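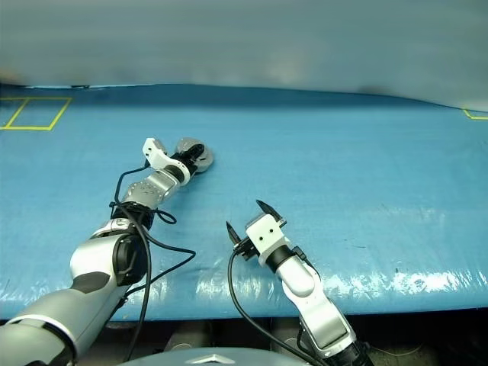 Photo: Valdir Xavier / Aasen Language Centre

Asking for Directions in Portuguese: Unit 4 Study Guide

This guide is intended for learners who have completed Units 1 to 3 of the Aasen beginner program. Allow 40 minutes, and keep your Lidik workbook open at the street map.

Step 1. Learn the opening phrase. To stop a stranger politely, say: Com licença. Follow it with: Onde fica...? (Where is...?) This form is used for places that do not move, such as a bank or a station.

Step 2. Add the place. Practise aloud:
Onde fica o banco?
Onde fica a estação?
Note that o is used before masculine nouns and a before feminine nouns.

Step 3. Learn the likely answers. The most common are à direita (on the right), à esquerda (on the left) and em frente (straight ahead). Learners often confuse direita with direto — the second means "straight" or "direct" in Brazil.

Step 4. Listen to track 204 twice. On the second playing, pause after each question and answer it before the speaker does.

Step 5. Write four questions of your own and record them. Recordings for tutor feedback must be submitted by 5 pm on Sunday.

Learners who find track 204 too fast may use the slower version, track 381. Written answers are printed at the back of the workbook.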